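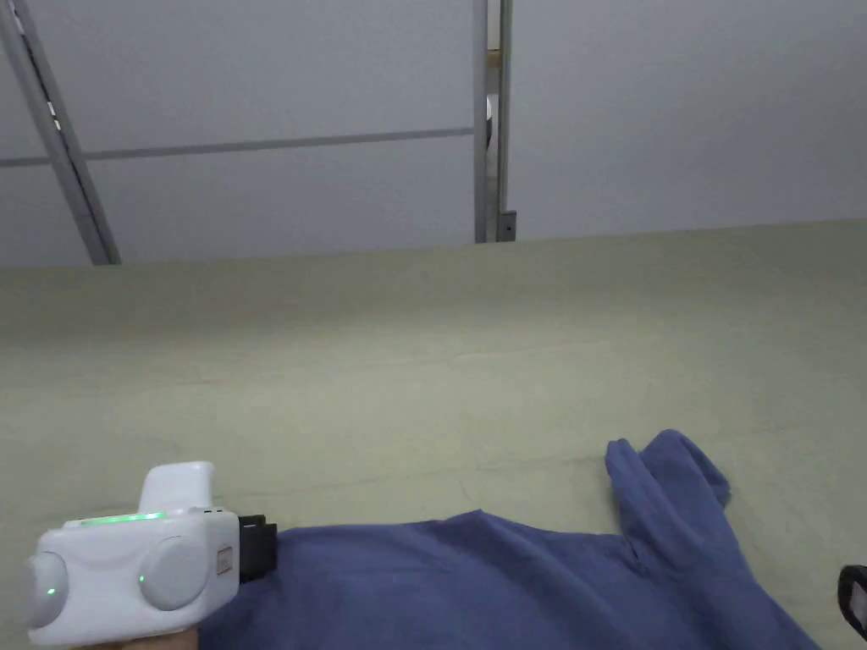 Kokdale window maker adds timber sash line

2025-05-20

Valentini, the family joinery that has been turning out timber windows in Kokdale for longer than most of its neighbours can remember, has added a new line of double-hung sash windows to its catalogue, and the first orders are already being cut.

The range is called Mavier and comes in 19 standard sizes, with made-to-measure units available for older homes where no two openings ever seem to match. Buyers can choose between hoop pine and Victorian ash, and all sashes are supplied primed and ready for a topcoat. Double glazing is standard across the range, and the slim glazing bars have been kept close to the look of the windows found in so many of the weatherboard cottages up and down the valley.

Annunziata Serra, who looks after product development at Valentini, said the idea had been kicking around the workshop for years before anyone found the time to draw it up properly.

"People would come in with an old sash under one arm and ask if we could copy it, and of course we always said yes, and then it would take us weeks," she said. "We'd look at each one and think, we've made this before, or something very near to it. So we finally sat down with all the old cutting lists spread over the lunch table and worked out which sizes kept coming back."

The counterbalance hardware comes from Adex, which also supplies the catches and lifts. Customers who prefer traditional cords and weights can still have them – there is a small extra charge, and Ms Serra admits to a soft spot for them herself.

Lead time on the standard sizes is 20 working days. Made-to-measure orders will take around 7 weeks, a little longer if coloured or patterned glass is wanted in the upper sash. Matching architraves, sills and storm moulds can be ordered at the same time, so that everything arrives on the one truck and the painter only has to be booked once.

Three finished windows have been set up in the Kokdale showroom, one in each timber and one painted in a soft grey-green, and visitors are welcome to slide them up and down as much as they like. Staff are happy to look over rough measurements or house plans, though a proper site measure is still needed before anything is cut.

Existing customers with a quote for custom sashes dated before the end of May may switch to the new range at no charge – a call to the showroom is all that is needed.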